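Festthorpe Kneeler Kit, parish edition

The kit makes up one church kneeler to the standard pattern used at Festthorpe. It is sold by Danum Church Furnishings to congregations, friends' groups and individual stitchers. Every kit is packed to order. Allow 3 weeks for delivery, or longer in October, when most groups place their orders for the winter.

## What comes in the kit

- Printed canvas, cut with a margin on all sides
- Wool in the colors shown on the chart
- 2 tapestry needles
- Foam pad and backing cloth
- Color chart and stitch guide
- Hanging ring and tape

Scissors and a stitching frame are not included. A stitcher working a few evenings a week will usually finish the top in one winter. The sides are plain and go faster.

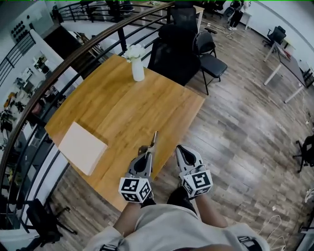
At the table, two grippers in use.

## Choosing a design

There are 9 designs in the current range. The Danum border runs around all of them, so kneelers made by different people will match when they hang in the same pew. The center panel can be a cross, a sheaf of wheat, a lamb, a bell or one of five local flowers.

Names and dates can be added to one side panel, up to 24 letters and spaces. Send the wording with the order, spelled exactly as it should appear. We can't change the lettering once the canvas has been printed.
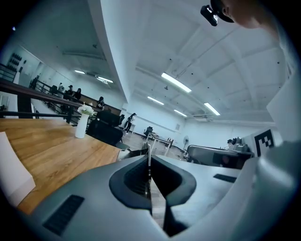 ## Wool and dye lots

The wool is Gamudano crewel, moth-treated, in 157 shades. Groups making a full set should order all the background wool at one time, as dye lots vary slightly. We hold spare skeins from each lot for one year.

The Hung chart, which older groups may still have, uses different shade numbers. A conversion sheet is sent free on request. 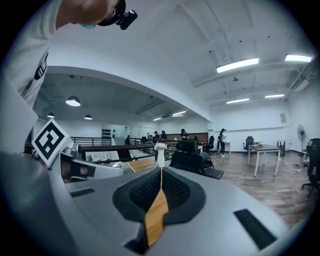

## Care

Brush lightly with a soft brush. Do not machine wash. Hang kneelers off the floor in damp buildings, and keep them clear of heating pipes.

## Ordering

Orders are taken by mail or through the shop page. Registered charities should include their number on the form to get the group price.

Page last updated 19 May 2025.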